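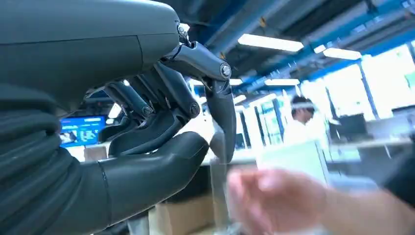 Rabbits don't need walking, one reader wrote in, so why all this fuss about space? Fair question. It came up again and again after our November piece on hutches, along with the usual one about carrots.

Short answer: they run. Flat out, mostly at dawn and dusk, when you're still in bed. A hutch gives you three hops if you're lucky. Then a wall.

We asked 885 owners how long their rabbits get out each day. Almost 35 per cent said under an hour. Some only at weekends. Rainy weeks, not at all.

So, a pen. Joined to the hutch, open all day. Tall enough to stand up in, ears included. The Bridance panels went up in 13 minutes on our lawn, no tools, though the clips are stiff and one pinged off into the hedge. Makhubela does a heavier mesh one, £61, better if you've got foxes. Check the corners. Foxes do.

Indoors works too. Hall, spare room, behind the sofa. Cover the cables first, they go for phone chargers especially. Rugs on slippy floors or they wont budge off the mat.

Hay at one end, water at teh other. A cardboard box with two doors so nobody gets trapped in a row. Swap the box when it's chewed to bits, probably Thursday.

Carrots: small slice, now and then. Tops are fine.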